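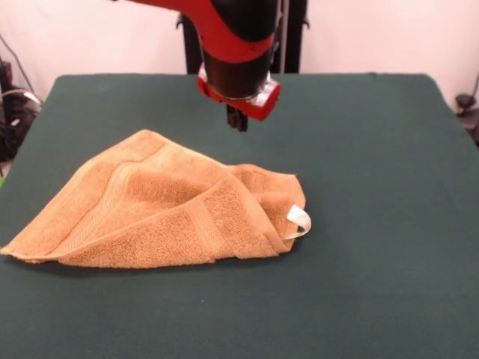 Irfan Hutapea wrote:
I would check the timestamps before touching the grasp scorer. A height map that lags behind the joint states gives you the same symptom, with good picks on a still towel and bad ones as soon as the cloth has been moved.

cloltham_dev wrote:
Timestamps were my first guess too. I logged 168 picks with Jellurance and compared the camera stamp with the stamp on the plan. The worst gap was 72 ms. The arm is parked when the height map is taken, so I don't see how that gets me a grasp point two folds over. Config is the default one except for the smoothing radius, which I raised in July.

patwary wrote:
72 ms is nothing with the arm parked. Put the smoothing back to default. With a large radius two nearby folds merge into one bump and the peak lands in the valley between them.

cloltham_dev wrote:
Put it back and ran another 104. Fewer bad picks, but still there. 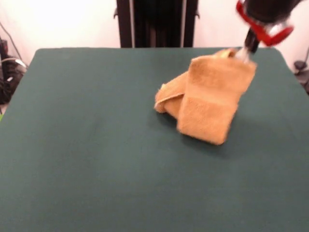 The scorer ranks candidates by height and nothing else, and I think that is the wrong cost for terry cloth. It takes the top of the heap every time, even if a free edge is sitting right next to it. The planner then comes down at the same approach angle for all of them. When the finger is down on a raised corner like this one, with the towel coming up in a peak under it, I have something to hold that I can unfold from. In the middle of a fold I get two layers and the next step fails. So I want an edge term in the score.

Irfan Hutapea wrote:
Don't agree on the edge term. A hem and a fold look the same in a height map at your resolution. You will be ranking folds as edges and it will look like it works until you change towels. Fix the approach angle first. If the fingers come in along the fold direction you can live with a mediocre point.

patwary wrote:
Both, in my view. But do them one at a time or you won't know which one helped. 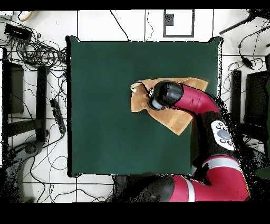 Does Jellurance let you set the approach angle per candidate, or is it one value for the whole plan?

Per candidate. Add a yaw field to each entry in the candidate list and the planner reads it. If the field is missing it falls back to the global value.

cloltham_dev wrote:
Didn't know about the yaw field, thanks. It isn't in the docs I have. I'll fill it from the local gradient and leave the scorer alone for now.

iketti wrote:
Watch the sign. We had it flipped and lost 155 runs before anyone looked at the log.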